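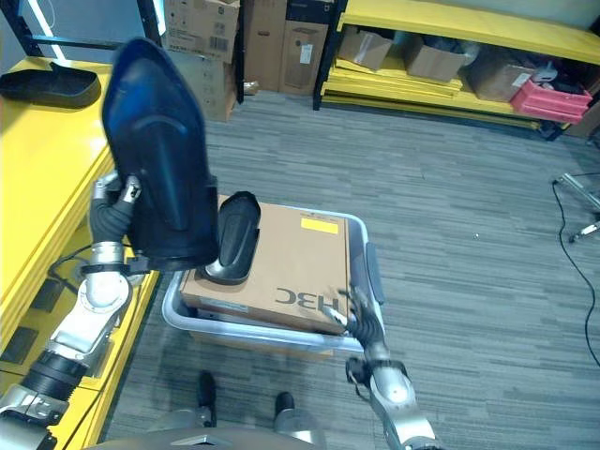

Blue piece in the left hand, right hand at the corner of the box. Bin on the floor.

Notebook, February, started 9:40

Annick wants a page on whether the teleop demos for the bin task are good enough to train on. My answer for now is no, or at least not all of them, and I'd like the reasons down before the next planning call.

Task as written on the sheet: pick the shoe-shaped part out of the bin, lift it clear, set it on the yellow shelf. Operator drives both arms from the Vaher rig and sees only the head view. The sheet says nothing about what the right hand should do in the meantime, so every operator has made up their own rule. Keegan parks it on the cardboard box in the bin. Annick keeps hers back near the hip. I do whatever I did last, which is worse than either.

Set count this morning is 3727 episodes. Zirka's dashboard says 3818. I can't explain the gap. Keegan thinks the dashboard still includes aborted takes. Could be, but then somebody should be able to show me the aborted takes, and so far I have a folder with five in it.

What bothers me most:

Grip on the blue part. We close low on it, at the wide end, and leave the long pointed end up in the air. It's the easy grab from the operator's seat. It is also a bad one for placing, as any wrist error gets carried up the whole length of the part. People correct by eye at the shelf and the correction looks smooth on playback. I don't believe a policy learns that correction from a head camera when the part itself is covering a good piece of the view. Annick disagrees and says the wrist angles carry enough. She may be right. She hasn't tested it and neither have I.

The right hand on the box. Is it bracing, or is it resting? If the fingers are loaded, then the box is part of the task and ought to be on the sheet. If they aren't, we are teaching the robot a habit of Keegan's. I asked him. He said "a bit of both." We don't log finger force on that side, so that's the end of that.

Same box every time. It sits flat in the bin with the H3C lettering upside down to the robot, and I'd bet real money the model will latch on to those letters before it learns anything about the part. Turn the box. Swap it for a plain one. Nundetti asked for this in the first review and we said yes.

Black parts. One on the box, one already over on the shelf top. The prompt only says "shoe part," so the black ones are fair game as far as the text goes. Needs a color in the prompt or the black ones out of reach.

11:15. Replayed a batch of 22 episodes at half speed with the sound off. Wrote "fine" next to the first few, then went back and crossed most of those out. The lift is good. The pause before the shelf is all over the place, and I think it's the operator waiting on the video lag. Simidora's write-up trims pauses automatically. I'd want to see what else gets trimmed before I run their script on our data.

Keegan's view, for fairness: more demos will wash this out. I've heard that on two other projects and the habits were still there at the end, only better represented.

To do
- Annick: add right hand position to the task sheet, one rule, pick any
- Keegan: find the missing aborted takes or fix the count
- me: small set with the box turned, grip higher on the part, same prompt otherwise
- no new training run until the counts agree

Left the cable by the metal stand where it was. Needs taping down before anyone walks the robot that way.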